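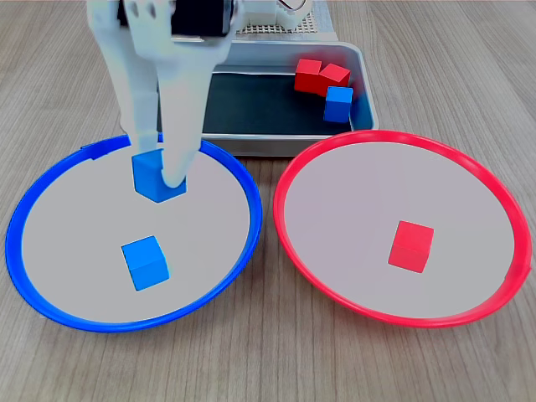 About Us

Hi, and welcome to Batgate! If you've landed on this page you're either wondering who writes all this stuff or you clicked the wrong thing in the menu (it's very close to the search button, I know, I'll fix it one day). Either way, pull up a chair.

Batgate is a small company that looks after old PC games. We write walkthroughs, we make compatibility patches so that games from the Windows 98 and XP years will start up on a modern machine, and we sell a handful of re-releases that we've licensed properly from the people who own them. I started it in my spare bedroom in 2000 as a fan page for one single adventure game, and it had a black background, lime green text and a visitor counter that I'm fairly sure was mostly me.

The game was called Pelletier. You play a locksmith in a town where every door leads to the wrong house, and there's a puzzle with a church organ in chapter four that I was stuck on for an entire April. When I finally got past it I typed up the solution and put it online so other people wouldn't have to suffer, and then the emails started. People wanted help with the cellar. People wanted help with the cellar in the French version, where two of the clues are swapped around. Somebody wanted to know why the sound dropped out after the second disc, and that question is how I ended up learning to write patches, very slowly, with a lot of crashes along the way.

For years this was an evenings thing. I had a regular job and a slow connection, and I'd upload one walkthrough at a time and go to bed. Now there are 11 of us, which still sounds like a made-up number to me, and we have a real office with a real kitchen and a shelf of big cardboard game boxes that we are all forbidden to lend out. 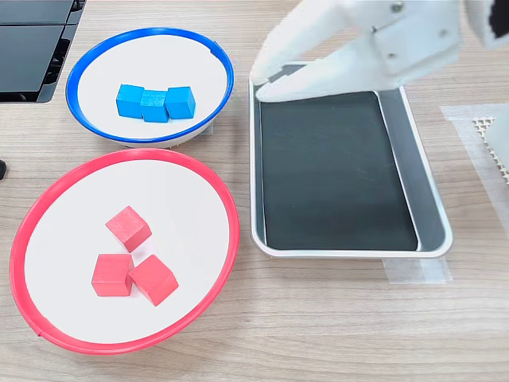
Our biggest job so far has been Itora. If you were a strategy player back then you probably remember it: the river map, the trading boats, that awful advisor who interrupted every turn to tell you the grain was low. It had not run properly on anything newer than XP, and the studio behind it closed long ago, so just finding out who held the rights took us the better part of two years. We got there! The re-release has widescreen support, the original music at full quality, and a switch in the options menu to shut the advisor up. You can leave him on if you like being nagged. Some of you do, I've read your emails.

After that came Stamico, a factory puzzler that hardly sold when it was new and that I will defend to anyone who stands still long enough. You stamp letters, you route parcels, the conveyor belts jam, you swear a bit and you start again. We fixed the timer bug on level 70 (the one where fast processors made the whole level finish before you could touch the mouse) and added proper save slots. I think it's the best thing in our store and it's also the cheapest, so please draw your own conclusions about my business sense.

What we don't do is host cracked copies or "full version free" downloads. I get asked every week. Some of the sites that offer those files have copied our walkthrough text word for word and glued it onto an installer that does goodness knows what to your computer, and it makes me cross every time. If a game isn't for sale anywhere, we'll still help you run the disc you already own, and we'll keep pestering whoever has the rights. Our patches are free, they always have been, and you don't need an account to download them.
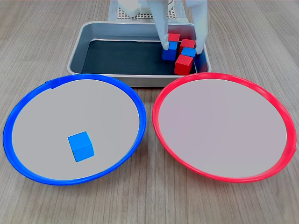 The walkthroughs are free too. Every one is written by a person here who has finished the game from start to end, with the hints split up so you can take a small nudge first and the full answer only if you're desperate. If you spot a mistake, tell us. We got the safe combination wrong in one guide and left it wrong for ages, and I still feel bad when I think of everyone patiently turning that dial.

We pay the bills with the store, plus a bit of contract work for publishers who want their old catalogs running again. There are no ads on the site. I tried them once, a long time ago, and a dancing hamster covered up the organ puzzle.

Want to get in touch? Use the contact form and put the name of the game in the subject line, and tell us which version of Windows you have. A real person reads everything, though we can get slow when a new release goes out. If you own the rights to something old and dusty and you'd like to see it on sale again, use the same form and write RIGHTS in capitals so it goes straight to me.

Page last updated Sunday, August 9, 2026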